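チケット件名:Kutero のアップデートが 59% で止まる(Tramau 本体、Utum ドック使用)
状態:対応中 → 解決(投稿者による変更)
起票:02/11/2025

こんにちは、はじめて投稿します。長くなりそうなので先に謝っておきます!

Tramau で Kutero を遊んでいるんですが、秋の大型アップデートのダウンロードが 59% のところでぴたっと止まります。毎回 59% です。58 でも 60 でもなくて、もうこの数字を見るだけでため息が出るようになりました。エラーコードは出ません。進行バーの横のくるくるは元気に回っていて、残り時間だけが「計算中」のまま。一晩放っておいても同じでした。

環境を書いておきますね。
・本体:Tramau(携帯機のほう。発売してすぐ買ったので、たぶん初期ロット)
・ドック:Utum、有線 LAN で接続
・ソフト:Kutero ダウンロード版(Taheri ストアで購入)
・保存先:メモリーカード
・空き容量:アップデートの倍以上あり

9月に入ったころまでは何の問題もなく更新できていました。そのあと変えたことといえば、ルーターの置き場所をテレビ台の裏に移したのと、メモリーカードを大きいものに買い替えたことくらいです(あ、この時点でもう怪しい人いっぱいいますよね、すみません)。

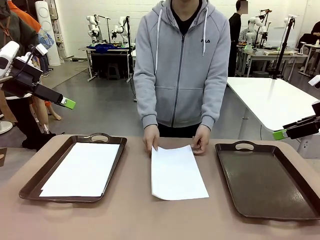
茶色のトレーと白い紙。

で、起票する前に自分でやってみたことを順番に書きます。同じことを「試しましたか?」と聞かれると思うので。

1回目。本体の再起動。スリープじゃなくて、ちゃんと電源メニューから切るほうです。起動してダウンロードを再開したら、0 から始まらずにいきなり 59% から表示されて、そのまま動かず。

2回目。ルーターの再起動。ついでに LAN ケーブルを別のものに差し替えました。接続テストは合格で、速度もいつもどおり。ほかのゲームの体験版を落としてみたら、コーヒーを淹れている間に終わりました。なので回線そのものは生きていると思っています。

3回目。日付と時刻の確認。前に別のゲーム機でこれが原因だったことがあって期待したんですが、ぴったり合っていました。残念!

4回目。ダウンロードの「一時停止」と「再開」の連打。これは効果があるとは思っていません。腹いせです。

ちなみにアップデートしないと起動はできるんですが、オンラインの協力プレイに入れません。いつも組んでいる友だちはとっくに新マップで遊んでいて、グループチャットに毎晩スクショが流れてくるんです……つらい。ひとりで釣りばっかりしていたら、釣りランクだけ 19 まで上がりました。

ソフトを一回消して入れ直すのが早いのかなとは思いつつ、まだやっていません。セーブデータが 200 時間ぶん入っていて、クラウドの保存マークが灰色のままなんです。これって保存されていないという意味ですよね?消してから「ありませんでした」は本当に立ち直れないので、そこだけは先に教えてほしいです。
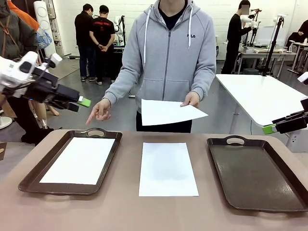
Olga Robles です。ソフトの削除はまだしないでください。クラウドの灰色マークは「最後の同期のあとに新しいプレイ記録がある」という表示で、古いぶんは残っている可能性が高いですが、直近のぶんは本体にしかないと考えたほうが安全です。まずセーブデータ管理の画面から手動でアップロードして、マークが青になるのを確認してください。それから質問をひとつ。メモリーカードを替えたとき、古いカードの中身はどうやって移しましたか?本体の「引っ越し」機能でしょうか、それともパソコンでのコピーでしょうか。

返信ありがとうございます!消さなくてよかったー。

手動アップロード、やりました。ドックに挿したままだと途中で画面が暗くなるのが怖くて、省電力をオフにしてから実行しました。無事に青いマークになっています。時刻もさっきの時刻でした。これで心がだいぶ軽いです。

カードの件ですが、ええと、パソコンでコピーしました……。引っ越し機能の存在は、いま質問を読んで知りました。フォルダーを全部選んで、えいやっと新しいカードに貼り付けただけです。ゲームは普通に起動したので、問題ないんだと思い込んでいました。

それで気になって、保存先を見直してみたんです。設定のストレージ画面を開いて、カードのほうの一覧をずーっと下まで送っていくと、「その他」のところに中断中のダウンロードが 6 個も並んでいました。全部 Kutero です。サイズもばらばら。夏に配信された小さい修正パッチっぽいものまで混ざっていて、こんなのとっくに入れたはずなのに。たぶん古いカードに残っていた書きかけのファイルを、コピーで一緒に連れてきちゃったんじゃないかと想像しています(素人の想像です、違っていたら訂正してください)。

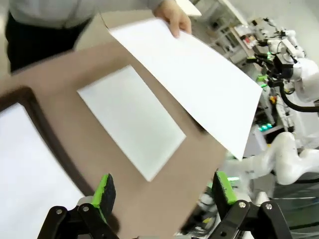 一覧から選んで削除しようとしたら、今度は「使用中のため削除できません」と出ました。ゲームは終了しているのに使用中ってなんだ、としばらく画面とにらめっこして、ダウンロード待ちの予約が生きているせいかもと思い、予約のほうを先に取り消してみました。そうしたら消せました!ひとつずつしか選べないので地味に面倒でしたけど。

そのあとの手順も残しておきます。同じ症状の人が検索でたどり着くかもしれないので。

・ダウンロード予約を取り消す
・ストレージの「その他」から中断中のファイルを全部消す
・本体の電源を切って、ドックから外し、カードを一度抜いて挿し直す
・ドックに戻さず、無線のままで起動する
・Kutero のメニューから「更新を確認」を選ぶ

無線にしたのはなんとなくです。有線でもよかったのかもしれません。

結果ですが、今度はちゃんと 0% から始まりました。30、40 と進んで、50 を超えたあたりからは正座して見ていました。59 になった瞬間は息を止めました。そして普通に 60 になりました!!あまりにもあっさり通過したので、スクショを撮りそこねたのが悔しいです。最後のインストールで少し待たされましたが、タイトル画面のバージョン表示も新しくなって、協力プレイのロビーにも入れています。

セーブデータも無事で、釣りランクもそのまま。友だちには「遅い」と言われました。

ひとつだけ、まだすっきりしていないことがあります。Utum に挿した状態でストレージ画面を開くと、カードの空き容量の表示が手持ちのときと少し違うんです。遊ぶぶんには何も困っていないし、ダウンロードの件とは関係ない気もするので、ステータスは解決にしておきますね。続くようなら別のチケットを立てます。

それと、引っ越し機能でカードの中身を移し直したほうがいいのかどうか、もしご存じだったら教えてください。古いカードはまだ捨てずに引き出しに入れてあります。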